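Home Reviews Workshop Garden Reader Letters About

The Drakholm 58-piece socket set, after six months of abuse

I bought this set in May, the week the mower deck fell off. Well, half fell off. It was hanging by one bolt and dragging a nice brown stripe through the lawn, and my old sockets (a mixed bag from my dad plus whatever was on sale over the years) had every size except the one I needed. So off I went to the store in a bad mood and came home with the Drakholm, $147 before tax, which is more than I have ever spent on hand tools in one go.

I've used it nearly every weekend and I feel ready to say something useful about it.

First the ratchets. You get three of them, and the middle one is a joy! The teeth are fine enough that you can work in a space where your elbow barely moves, like behind the dishwasher, or up under a bathroom sink with your cheek against the drain pipe. The direction switch is a little lever you can flip with your thumb even when your hands are greasy. The big ratchet is fine, a bit heavy in the head. The small one I don't love. It has a slack feel when you start turning, and the handle is so short that anything really stuck just laughs at you. I still reach for my dad's.

The sockets themselves have held up great. No rounding, no cracks, and I have stood on the end of that big ratchet more than once, which you're not supposed to do. The sizes are stamped deep and you can read them without glasses if the light is decent. I'd have liked the metric ones in a different color from the inch ones, though. I've mixed up the 13 and the half inch so many times now that I put a dab of my daughter's nail polish on all the metrics (coral, very pretty).

Now the case. Oh, the case. It's one of those blow-molded things with a slot for each piece, and the slots on the top row are too loose, so the first time I stood it up in the trunk and opened it on the driveway, the small sockets went everywhere. I've wrapped a bungee cord around it ever since. The latches also take real thumb strength when it's cold out. For this kind of money I expected better, and my neighbor's Istanholm set, which cost him $33 less, has a case that snaps shut like a good lunchbox. His ratchets are awful, mind you. We traded for an afternoon and he didn't want to trade back.

What have I done with it so far? The mower deck, obviously. Two bed frames, one going up and one coming down. The swing set, which had rusted bolts that needed an overnight soak and some bad language. Brake pads on the station wagon. A leg on the kitchen table that had been wobbling since last Thanksgiving, and a bike rack that I put on backwards and had to do over. The extension bars earned their keep on the brakes, and the wobble joint is the piece I never knew I wanted.

One thing missing is deep sockets in the small sizes. If the bolt sticks way out past the nut, a regular socket just sits on the end of the threads and spins, and then you're back to using a wrench an eighth of a turn at a time. You can buy deep ones separately, and I did, and they don't fit in the case either.
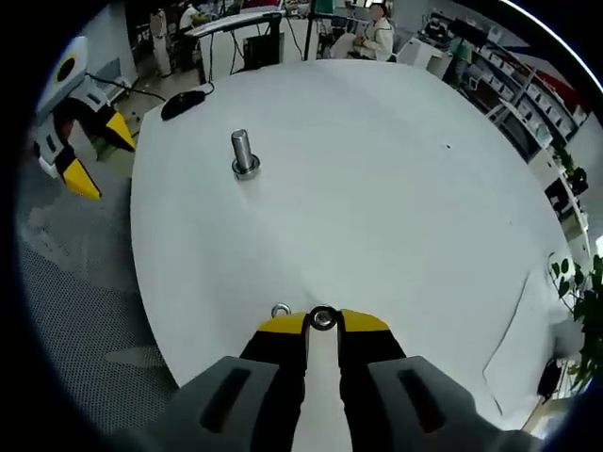
Frauke Ehlers wrote in to say that the small nuts are exactly where her set let her down, and that the tiny sockets hold them so loosely they drop out before she gets them onto the thread. She puts a bit of masking tape over the nut and pushes it into the socket, sticky side and all, and says it stays put until the first few turns have caught. I tried that on the license plate bolts and it worked fine, so thank you, Frauke! She also wanted to know about the warranty. I mailed in the card and got a postcard back saying I was registered, and that's as far as I've gone with it.

Would I buy it again? Yes, for the middle ratchet and the sockets, with a grumble about the case. If you mostly put furniture together, it's too much set for you, and a cheap one will do. Four stars. I'm looking at roll-up canvas pouches next, so if you have one that doesn't let the little sockets slide out the end, send me the name.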